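Chapter 4
Choosing and Preparing a Venue

After reading this chapter you should be able to:
write a venue brief for a meeting of up to 1000 people
compare quotations that have been put together in different ways
plan room layouts, registration and signs
explain what should be settled at a site visit and what can wait

4.1 Starting with the brief

Most problems with venues begin before anyone has looked at one. An organiser rings three hotels, asks what they have free in November, and takes the one with the best rate. Later it emerges that the poster session needs a second hall, or that the evening reception clashes with a wedding party on the same floor. A written brief prevents much of this.

The brief is a short document, two pages at most, which goes to every venue in the same form. It gives the purpose of the meeting, the expected number of delegates, the number of rooms needed at one time, the hours of use (including setting up and clearing), the catering required and the budget. It should also say which of these can be changed. A venue that cannot offer the first choice of dates may have a good alternative a week later, but its sales office will only mention it if the brief allows for it.

Numbers cause the most trouble. A society that had 148 delegates at its last meeting does not know how many it will have at its next. The usual practice is to give a lower and an upper figure, and to ask the venue to quote for both. The lower figure matters more than it seems to, as it is normally the one that becomes the guaranteed minimum in the contract.

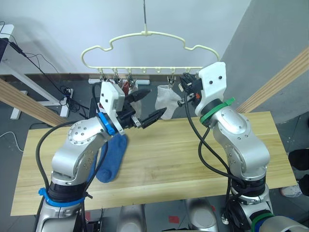 Should the brief state the budget?
In most cases it should. A venue that knows the limit can suggest a smaller room, a simpler menu or a different season, and the organiser loses little by being open. The exception is a formal tender, where the rules of the host body may require that the budget is kept back until the bids are in.

4.2 Comparing quotations

Venues price in two ways. Under a day delegate rate, a single charge per person covers the main room, refreshments, lunch and basic equipment. Under room hire, each item is charged separately. The two cannot be compared until both have been worked out for the same meeting, hour by hour.

Take the case of the Addo Conference, a two-day meeting for teachers of geography. Its organiser, Philomena Tsikata, had quotations from two venues. Larnent House offered a day delegate rate with a minimum of 100 people. The Purkano Centre offered room hire, with catering by an outside firm. On first reading the Purkano Centre was much cheaper. Once staging, a technician, cloakroom staff and the early opening of the building had been added, the gap was small - and the Purkano quotation still left out the cost of cleaning after the reception.

Tsikata chose Larnent House. The price did not decide the matter. Larnent House had its breakout rooms on the same floor as the main hall, and the Purkano Centre had them two floors up, served by one lift. With a coffee break of 20 minutes, that would have meant delegates arriving late to every parallel session.

When you compare quotations, check the following:
Does the price include tax?
From what time in the morning can suppliers get in?
Is there a charge for bringing in outside caterers?
Who pays for extra power, rigging and internet access?
What is the last date on which numbers can be reduced?

4.3 The site visit

A site visit should be made at the same time of day as the event itself, and if possible while another event is going on. An empty hall tells you its size. A full one tells you how long the queue for lunch is, whether sound carries from the kitchen, and how warm the room becomes after two hours.

Walk the route a delegate will take, starting from the station or the car park. Note each point at which a stranger might turn the wrong way, and mark it on the plan. These points become your list of signs. Then walk the route again by the step-free way. At older venues this may involve a side entrance which is kept locked, and someone must be given the job of opening it.
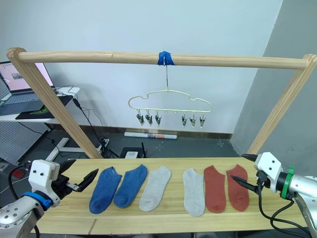

Take the floor plan with you and write on it. Plans sent out by sales offices are often out of date, and they seldom show pillars, floor sockets or doors that open inwards. Measure the registration area yourself. One desk with two staff will deal with a steady flow of arrivals, but on the first morning most delegates come within the same half hour, so allow 5 metres of clear floor in front of each desk for the queue.

Agree with the venue manager who will be your contact on the day. The person who sells the space is rarely the person on duty at seven in the morning, and details passed on by word of mouth are easily lost. Ask to meet the duty manager during the visit, and send both of them the same written notes afterwards.

4.4 Room layouts

The capacity given for a room depends on how the chairs are set out. Theatre style, with rows of chairs facing a stage, gives the highest figure. Classroom style, with a table in front of each row, holds far fewer people. Cabaret style, with round tables left open on the side nearest the stage, suits meetings that mix talks with group work, but needs a wide room.

Changing from one layout to another takes longer than organisers expect. At the Bakik Forum, the programme allowed 30 minutes to turn the main hall from theatre to banquet style. Rongrong Lü, who ran the event, moved the drinks reception forward and held it in the foyer, which gave the venue staff a further hour - the programme was reprinted at small cost, and dinner was served on time.

If a change of layout cannot be avoided, write it into the schedule as an item of its own, with a start time, a finish time and the name of the person in charge. Check also where the spare furniture is kept. Section 4.5 deals with the schedule in more detail, and a blank form is given at the end of the chapter.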